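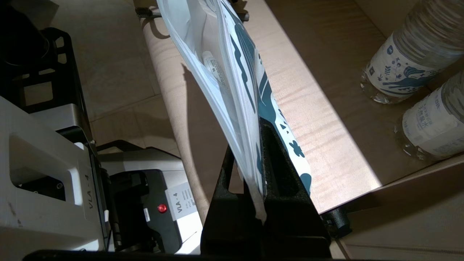

Plastic bags last for a thousand years, one reader wrote to us, and she wanted to know who had checked.

Good question! Plastic bags have only been common in shops for a bit longer than your parents or grandparents have been alive. A person can't sit beside a bag for a thousand years with a notebook. So where does the number come from?

Mostly it's a guess. Scientists can put a piece of plastic under strong lamps, or bury it in warm soil, and measure how much it changes in a few months. Then they work out what might happen if it kept changing at the same speed. The trouble is the last bit. Things don't always keep going at the same speed. Sunlight makes plastic brittle, but a bag at the bottom of a rubbish tip doesn't get any sunlight. Two bags that look the same can be made of different stuff, too.

So when you see one big number on a poster, be a bit suspicious. Ask what kind of plastic, and where it was left.

What does "break down" mean?

It can mean two things, and people mix them up. A bag can crack into smaller and smaller bits until you can't see them. Those bits are called microplastics, and they are still plastic. Or tiny living things, such as bacteria, can eat the material and turn it into gas, water and more bacteria. Apple cores go that way pretty quickly. Ordinary plastic hardly does at all.

Watch out for the word "degradable". It might only mean the first kind. "Compostable" should mean the second kind, but some compostable bags need a big, hot compost heap run by the council. The one behind your shed may not get hot enough.

Try it yourself

Cut a square from a paper bag, a square from an old plastic bag and a square from a bag that says it's compostable. Bury them in a pot of damp soil and label each spot. Dig them up after 90 days. Wear gloves, and wash your hands afterwards.

Write down what you find, even if it's boring. If the plastic looks the same as before, you haven't shown that it lasts a thousand years – you've shown that it lasts 90 days in your pot.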